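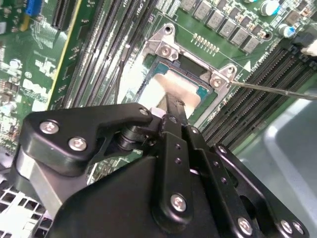 Green board, lid with old paste still on it, tan streak through the white.

2020-01-17, bench notes, Goodwin room

Tower day! I've been wanting to get into one of these since May, when the Skoltville office passed its old desktops on to us and they went straight onto the bottom shelf. The plan for the whole lot is the same: open up, clean the processor, look over the socket, put fresh paste on, close up, label. I kept this entry long because Mwanaisha will be doing the next ones and I want her to have more than my usual three words and an arrow.

Paste first, because it's the part everybody asks me about. The stuff on this one was a proper smear, no tidy edges anywhere, and the streak in it made me want to know what had gone on under that cooler. I don't read too much into color. What I care about is how it comes off. My way is still the old one: a lint-free wipe folded into quarters, a little isopropyl on the wipe (never on the board), and small strokes in from the edges toward the middle so nothing gets pushed over the rim of the chip. Turn to a clean face of the wipe as soon as the first one goes gray. Don't scrub. Let the alcohol sit a moment and do the work for you.

I love this job. There's a point where the lettering on the lid starts showing through and you get the part number back, and I always stop and write it down right then, before anything else goes near it. Do that! Once the new paste is on you'll be guessing from the sticker on the case, and the stickers on this lot have been swapped about by somebody with a sense of humor. 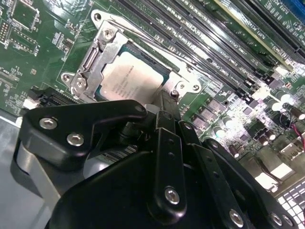
Does the lever get opened before or after the lid is clean?
After. With the lever closed the chip is held flat and can't shift under the wipe, and any crumbs of paste stay up top where you can get at them.

Some things about the lever, then. It's under real spring load, so press down, ease it sideways out from under its catch, and keep a thumb on it the whole way up. I let one go last year and it rang like a tuning fork (no harm done, but I felt that one in my teeth). Once the frame is up, lift the processor straight off by its two edges. No sliding, no tilting to have a peek underneath. It goes into the clear clamshell, gold side down, and the clamshell goes in the tray with the tower's number on it. This one is 227.

Then the socket. Side light, low and raking, with the loupe. Look along the rows in one direction and then along the other; a bent contact shows as a break in the shimmer and you'll hardly ever find it looking straight down. If you see fluff, use the hand blower and stay off the canned air, which spits when it's held at an angle. I like to cover the socket any time I walk away, even for tea.

The rest of the inside, while I was in there: it's a Dell, and a nice one to work on. The hard drive sits on blue plastic rails, two of them, and I do enjoy a drive that doesn't want a screwdriver. Blue SATA cables loop across to the bay with the rest of the wiring on that side, so mind your sleeve. The memory slots have the light tan latches, easy to find with a fingertip. Side panel goes flat next to the case, and please let's keep doing that, as the last one I leaned on the wall ended up on my foot.
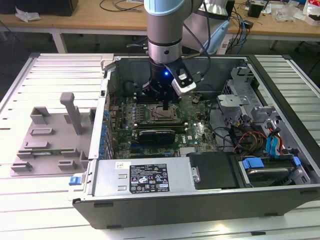
Tove Snorradóttir read this over my shoulder and wants it noted that she'd take the power supply right out before touching the socket, every time, for the elbow room. Fair point, and she's done many more of these than I have. My worry is all the extra plugging and unplugging on old connectors. We agreed to try it her way on the next tower and see which of us is grumpier at the end.

Supplies: the Pumow wipes are great, 70 left in the box, hardly any lint and they hold together when damp. The Broreck paste spreads well straight from the cupboard but much better after a while in a warm pocket. I went with a single small blob in the middle and let the cooler press it out. Cooler screws a little at a time, corner to corner.

Running list:
227, cleaning notes as above, part number in the tray
171, next up, power supply out first (Tove's way)
4 clamshells left, order more
New bulb for the side lamp
Mwanaisha Koech to have the good loupe, I'll use the scratched one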